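How to get yourself onto the ballot for your parish council

I get asked this every spring, usually by someone who has just sat through a meeting about the bus shelter and come out cross. So I've finally typed up what I tell people. I've stood in Utencombe twice (lost the first, won the second) and I've helped a few neighbours fill in their forms at my kitchen table since. It's much less frightening than it looks, I promise!

One warning before we start. I'm writing about parish councils in England, where ours is. Rules differ elsewhere and they do get changed, so treat me as a friendly guide and your council's elections office as the final word. They are lovely on the phone, at least ours are, and they would far sooner answer a silly question in March than reject a form in April.

1. Check you can stand

You need to be 18 or over and a British citizen or one of the other nationalities on the list in the guidance notes. Then you need a link to the parish. Being on the electoral register there is the easiest one. Living, working or renting land in the parish for the past twelve months also counts, and so does living within a few miles of it.

Some people are barred - certain bankruptcy orders, some criminal sentences, or having a paid job with that same parish council. My neighbour cuts the grass on the rec for the council and had to have a think about that one.

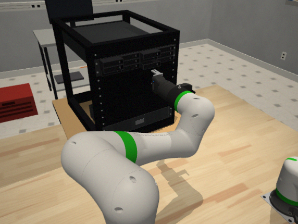

2. Get hold of the nomination pack

It's usually on the district or borough council's website a few weeks before the notice of election goes up. Print two copies. I always spoil the first one. If you haven't got a printer, ring and ask them to post you a pack, or pick one up from the council offices.

Inside you'll find the nomination paper itself, a home address form and a consent form. You need all three. The consent form has to be signed with a witness watching, and there's a limit on how early you're allowed to sign it, so look at the dates before you get your pen out.

3. Find your proposer and seconder

You need two people for a parish election, one to propose you and one to second you. Both have to be on the electoral register for the parish (or for your ward, if your parish is split into them, as ours is: Drollero ward is the new houses and Utencombe village is everything else). The elector numbers go on the form too. The elections office will help you look them up, and please copy them slowly. I once swapped two digits and had to drive back with a fresh form at four in the afternoon.

Get the signatures after you've filled in everything else at the top. If you change your name or description once they've signed, they'll have to sign all over again. 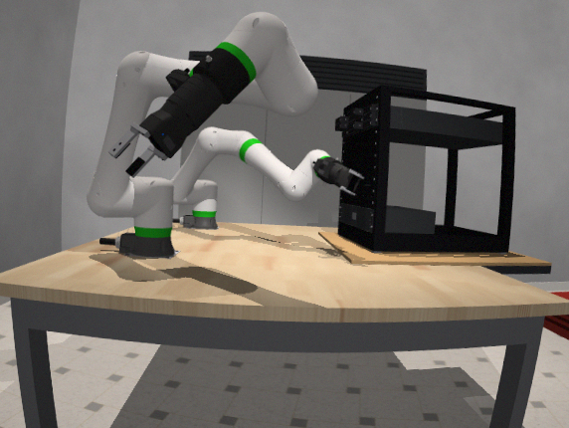 4. Decide what goes beside your name

You can leave the description blank, put "Independent", or on a parish form use a short description of yourself. If you want a party name, you need a certificate from the party, and that takes longer than you'd think. I went with nothing at all the first time and "Independent" the second.

There's also a box for the name you're commonly known by. If the whole village calls you Tino and your passport says something much longer, this is the box you want. Spell your surname exactly as you want it printed, too. A Vasiliauskas has more chances to go wrong than a Smith.

5. Hand it in by hand

Book an appointment if they offer one. They'll do an informal check with you standing there, and you can fix mistakes on the spot. The deadline is 4pm on the closing day and they mean 4pm. Don't go on the last day if you can possibly avoid it. The queue was down the stairs when I went, and I watched one poor man realise he'd left his consent form in the car.
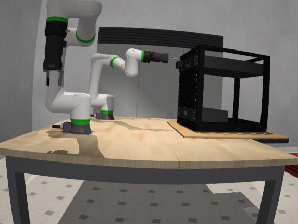 Parish candidates don't pay a deposit, by the way. People always assume they do and it puts some of them off.

6. Leaflets and money

If there are fewer candidates than seats, you're simply elected and can put your feet up. Otherwise there's a poll in May and you'll want a leaflet. Mine was one sheet, folded, with 5 short points on it. I had 1000 printed, which was silly in a place our size, and there were still almost 200 in the porch at Christmas.

Every leaflet needs an imprint, meaning the name and address of the printer and of whoever is promoting it. Small type is fine as long as it can be read.

Keep every receipt in an envelope. There's a spending limit, made up of a fixed sum plus a few pence per elector, and the elections office will tell you how many electors you've got (ours had 2648 when I last asked). You have to send in a return afterwards even if you spent nothing, and even if you lost. I did mine on the Sunday after the count with a cup of tea and it took twenty minutes.

7. Knocking on doors

Early evening is best, and shut every gate behind you. Carry a notebook, as you'll be told about a lot of drains.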